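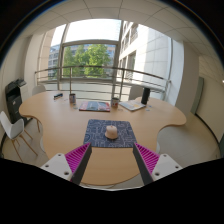 Does a meeting table with a wavy edge seat as many people as a straight one?

It depends on how wide your people sit. On the Plotness, each inward curve takes one chair comfortably, and the bulges between them are shared elbow room. A straight table lets you squeeze in a spare chair anywhere, and this one doesn't like that much.

Plotness meeting table, light wood top
Sold by Ernton. Used and returned stock sometimes available, ask first.

We were not keen on this table when the maker sent us the drawings. Shaped tops come round every few years, they get called sociable, and then they end up in a corner with a plant on them. So we put one in a working office and left people to get on with it. What follows is what we think of it, good and bad.

The top

A pale honey colour that suits most rooms and goes with white shell chairs without any effort. The lobes give everybody a patch of their own. Paperwork is another matter. Anything with square corners looks a bit lost on it, and if you like things lined up along an edge you will be annoyed by Tuesday.
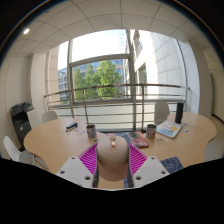 Plotness top with tins, a book and a magazine set out.

The middle is deep. Small things that get pushed to the centre stay there, as you have to stand up to fetch them. Fine for mugs and magazines, less so for a stapler or the one pen that works.

The maker's leaflet says the shape "improves conversation". We have no idea how you would test that and we haven't tried.

Using it as a desk

Possible, with a mat. A mouse on bare wood is a matter of taste, and we would put something under it. The Kaewsai desk mat fits the space behind a curve well enough, though it is priced as if it did something clever. Any mat of that size will do.

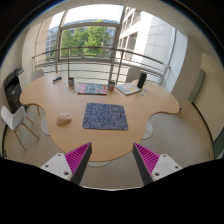

Same top, with patterned mat, mouse, mugs and booklets.

Underneath

The supports end in round bases on the floor. Knees are mostly fine. Feet will find a base sooner or later, so sit down at your usual place before you decide it's yours.

Getting it in

Measure the doorway, then measure the turn after the doorway. The top does not bend and the lobes catch on things - door frames, mainly. Delivery needs 2 people and a clear run. We don't take packaging away on the first visit.

Care

Damp cloth, dry cloth. The Pullirero oil is offered at the checkout and you can leave it out for the first year.

Ordering

Price: 1000, delivery extra
Lead time: 19 working days
Returns: 30 days, unmarked, collection at your cost
Chairs, mats and mugs not included

Want to sit at one first? Ring the showroom before noon and we'll tell you if it's free.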